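Home Reviews Storage Bedroom Textiles Contact

Clirkov Small Mesh Basket: Review for Shared and Single-Room Housing

Prepared by Kyriaki Balaskas and Lieven De Bruijn, Jemeo Residential Services
March 2022

14 shares 3 comments

The Clirkov small mesh basket is an open plastic container intended for light household use. Jemeo Residential Services purchased 30 of them in January for use in furnished single rooms at the Clurach residence, where the bed often serves as the main surface for sorting personal items. This review covers the basket as used by residents over the trial period. It does not address the larger lidded version, which was not supplied.

Construction

The basket is molded in one piece. The rim is thick and rounded, and residents who carried the basket with one hand reported no discomfort. The sides are a fine mesh. Small articles such as hair ties, bottle caps and coins remained inside during ordinary handling. Thin items, including cotton swabs, occasionally worked their way into the openings and had to be pulled out by hand.

No basket cracked during the trial. One showed a slight bend in the rim after being stored under a suitcase, and it did not return fully to its original shape.

Use on Soft Surfaces

Manufacturers of small storage goods generally assume a shelf or a tabletop. Our residents more often place a basket on bedding. On a firm mattress with a flat cover, the Clirkov stood level when empty and when evenly loaded. On a thick plush bedspread it leaned toward the heavier side, particularly when a full lotion bottle was stored upright against one wall. We recommend spreading a plain cloth over the bedspread before sorting. The cloth provides a more even base and can be shaken out afterward.

Dionysis Karagiannis, who coordinates room inspections at Clurach, noted that the baskets were put to a wider range of uses than expected. Toiletries were the most common contents, followed by chargers and snack wrappers awaiting disposal. The basket has no liner, and crumbs should be removed promptly to keep them out of the mesh.

Cleaning

Warm water and dish soap were sufficient in most cases. A soft brush was needed where the sides meet the base. Baskets washed in the evening and left upside down on a towel were ready for use the next morning. We did not test the basket in a dishwasher.
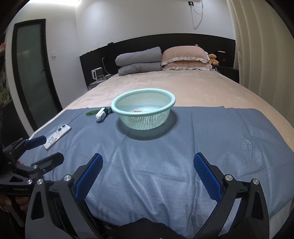 Can the basket be used for food?

The basket is suitable for wrapped snacks and whole fruit. Loose or moist food should be kept in a closed container.

Comparison and Rating

The Chrysikopoulos fabric bin, in use at the same residence, folds flat and is quieter when moved, but it stains easily and takes longer to dry. The Clirkov is easier to clean and allows residents to see the contents from the side.

Overall rating: 4 out of 5. One point was withheld for the tendency to lean on thick bedding. Jemeo Residential Services has approved an order of 60 additional baskets for the remaining rooms.

Previous Next Back to Reviews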